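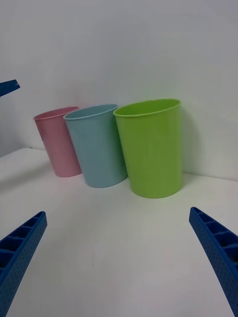
Pink, light blue and lime green cups on a white tabletop.

So I've been cutting down on coffee, and I have a lot to say about it.

Let me back up. Sometime last December I was standing in line at Brullo, the coffee place by the train station, and the guy behind the counter started making my drink before I'd even gotten to the front. This should have felt nice. I've wanted to be a regular somewhere my whole life! Except it was my second visit that day and he'd done the same thing at eight that morning, and I'd already had two mugs at home before the first one. I did the math on the walk back to the office and then decided not to do the math anymore.

I kept going for months, of course. I'm not a person who changes anything in December.

What finally did it was sleep. I'd be in bed by ten thirty, very proud of myself, and then I'd lie there redecorating the living room in my head until one. My friend Kirsty Guthrie had been telling me for ages that my afternoon coffee was the problem, and I'd been telling her for ages that caffeine doesn't affect me like that. (It does. She has been very gracious. She only brought it up twice at dinner.)

My first idea was to quit completely on a Monday. Please don't do this. By lunchtime I had a headache that started behind my left eye and went all the way down my neck, and by three I was so short with a coworker over a shared calendar that I had to go find him and say sorry. Tuesday was worse. On Wednesday I had a large coffee at seven in the morning and felt like somebody had turned the lights back on, so that was the end of quitting.

The second try was slower. I dropped the last cup of the day and stayed there for two weeks. Then I dropped the one before that, and stayed there for two more. I'd fully expected the four o'clock one to be the hardest and it was nothing, I mostly just wanted to get up and walk somewhere. The hard one was the second mug of the morning, the one I drink while I read the news and ignore my phone. I really, really missed that mug. I tried filling it with hot water and lemon and I felt like I was recovering from surgery.

Then came the tea phase. Kirstin Lamont at work drinks tea all day long and let me go through her drawer, which is a wonderland. I liked the plain black tea fine, but that's still caffeine and I was drinking it by the bucket, so I was kind of back where I started. Peppermint is good after food. Chamomile tastes like a hayride to me and I'm sorry if it's your favorite. The one I've stuck with is rooibos, with milk, which I would've made fun of a year ago. It's got enough body to it that it feels like a real drink, and you can forget about it on the counter for twenty minutes and it doesn't go bitter.

I also went through a lot of decaf. The first bag I bought was from the grocery store and tasted like a wet paper bag, and I nearly gave up on the whole idea. Then my neighbor Eusebio, who is a serious coffee person with a scale and everything, gave me half a bag of decaf from Filtness and told me to grind it a little finer than I normally would. Huge difference! I don't know if it was the beans or the grind and I haven't tested it properly, I just do both. It costs more than I'd like. I drink less of it, so I think it evens out, though I've been careful not to check.

Where I've landed is one real coffee in the morning, before nine if I can, made at home and drunk sitting down. Then the decaf as my newspaper mug. Then whatever, as long as it's herbal. If I'm meeting someone at Brullo I get a decaf with oat milk and nobody has thrown me out yet. The guy behind the counter did start on my old order the first few times, and I just drank it because I was too embarrassed to say anything, so there were a couple of setbacks there that I take full responsibility for.

Sleep is better. I still wake up at four some nights for no reason, but I fall asleep like a normal person now, and the living room has stayed the color it is. I also stopped getting that shaky feeling before lunch, the one I'd always put down to being hungry. The afternoons are still kind of slow. I was hoping for one of those stories where you give something up and suddenly you're full of energy and running at dawn, and I'm not running at dawn. I'm eating a handful of almonds at three o'clock and looking out the window.

A few of you asked about headaches after I mentioned this last time. For me they were bad for two days when I quit all at once, and then barely there at all when I went slowly. More water helped a bit. So did going outside, even just around the block and back.

Next I want to try making cold brew with the Filtness decaf before the summer's completely gone. If anyone has a ratio they like, leave it in the comments, and tell me how long you let it sit. Mine came out like pond water on Sunday and I drank the whole pitcher anyway.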